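# Sorting day, April 2020

Hi again! I finally got going on the Great Bottle and Can Sort, and I'm having way too much fun with it (Encarnación Vidal, you started this). My one rule is that plastic goes in one cup and cans go in another, so a gray paper cup has the little red-capped bottle and a yellow-green one has two cans. I just love those colors together on a white table! Adebayo Idahosa wants to see glass next, so I'm saving jars for him. More pictures to come once I've dug through the Grivport bags.
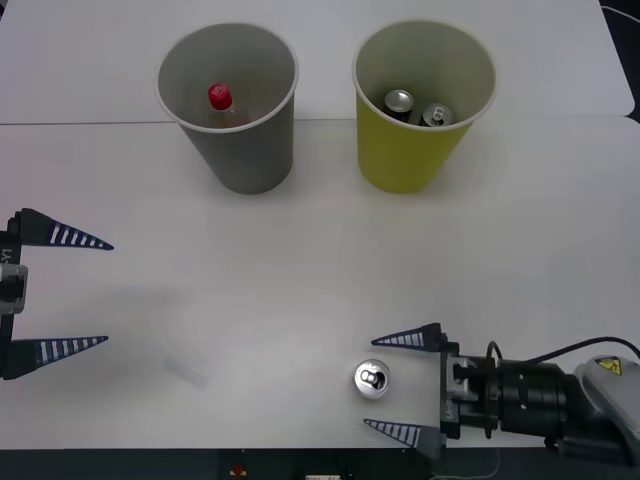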